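Call for Participants: The Serra Study on Automated Piece Handling at Cedus

Cedus, Sanville site
Study conducted by the Hernthorpe Center for Work and Technology

The Hernthorpe Center for Work and Technology invites employees of the Cedus games workshop in Sanville to take part in a study of how their work changes as robot arms are introduced for the handling of chess and board game pieces. The study, known as Serra, is open to all 186 employees at the site, including part-time and evening staff. Participants will work with the new system in simulation before any arm is placed on the workshop floor.

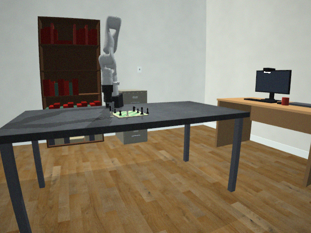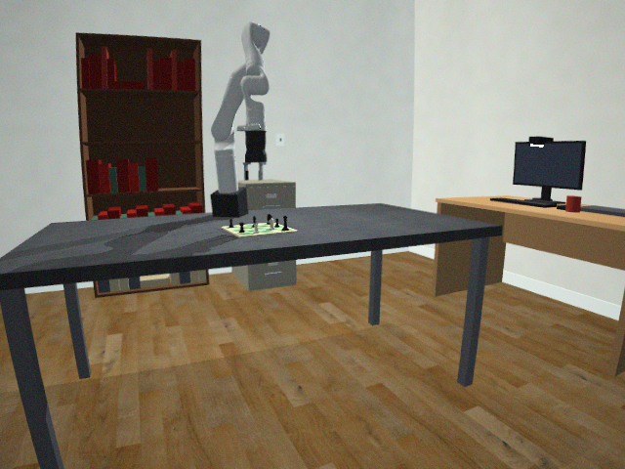

Views from the Serra simulation, with the arm behind the table and the chessboard on the tabletop.

Background

Cedus receives used and returned game sets, checks them for missing or damaged parts, and prepares them for resale. Piece handling is done by hand at present. A handler lays out the set, compares the pieces with the set list, puts aside anything chipped or mismatched, and passes the set on for packing. In May, Cedus announced that part of this work would be assigned to robot arms. Under the plan, the arm will pick up and place the pieces, while a handler will supervise, deal with exceptions and make the final decision on each set.

No positions will be removed as a result of this change during the study period. The written agreement between Cedus and the employee council on this point is available from the site office.

The Center has been asked to report on what the change means for the people who do the job. Matters of interest include the pace of work, the amount of judgment left to the handler, the skills that new staff will need, and the ways in which experienced handlers teach one another. The Center is also interested in work that does not appear in any job description, such as recognizing that a replacement knight comes from a different maker's set.

What Participants Will Do

The study lasts nine weeks. Each participant will attend three sessions, held in the training room on the second floor during paid working hours.

Session One: Interview. A researcher will ask about your current duties, your training and your expectations of the new system. You may decline any question.

Session Two: Simulation. You will supervise the simulated arm from a workstation while it handles chess pieces. You will be asked to stop the arm when you judge it necessary, to correct a grip or a placement, and to say aloud what you are watching for. Prior experience with robots or simulation software is not required, and instruction will be given at the start of the session.

Session Three: Group discussion. Participants will meet in small groups to review the proposed duties of the supervising handler and suggest changes. Line managers will not attend.

Between sessions, participants will keep a short work diary. Paper and electronic forms are both available.

Who May Apply

Applicants must:

- be currently employed by Cedus at the Sanville site, in any department
- be 18 years of age or older
- be able to attend all three sessions

Applications are particularly welcome from handlers, packers and shift leads, and from employees who have been with the company for less than one year. Employees who have concerns about the introduction of the arms are encouraged to apply. Session Two can be adapted for participants who use a wheelchair, a screen magnifier or a hearing aid. Please state any such need on the form.

Payment

Each participant who completes the study will receive $800, in addition to regular wages for the hours spent in sessions. Participants who withdraw early will be paid in proportion to the sessions they have attended. Payment is made by the Center and is subject to tax.

Privacy and Use of Results

Participation is voluntary. The decision to take part, to decline or to withdraw will have no effect on employment, scheduling or performance review. Session Two records the commands given to the simulated arm and the participant's spoken comments. These recordings are held by the Center and will not be shared with Cedus. The simulation is not a test of individual speed or ability, and no individual scores will be produced.

The final report will be provided to Cedus management and to the employee council at the same time. Participants will receive a summary and may submit written comments, which will be attached to the report without editing. Names and job titles will be removed from all quoted material.

How to Apply

Application forms are available from the site office and from the board outside the canteen. Completed forms should be placed in the sealed Serra box at the site office no later than August 5, 2025. Forms may be completed in English, Portuguese or Spanish. If more applications are received than there are places, participants will be selected by lot within each department.

Contacts

Questions about the study: Heloísa Magalhães, Lead Researcher, Hernthorpe Center for Work and Technology

Scheduling and access needs: Benedito Mendonça, Study Coordinator

Questions about paid time and shift cover: Daiane Camargo, Site Office, Cedus Sanville

Concerns about the conduct of the study may be addressed in confidence to Magnus Farquharson, Research Ethics Officer at the Center.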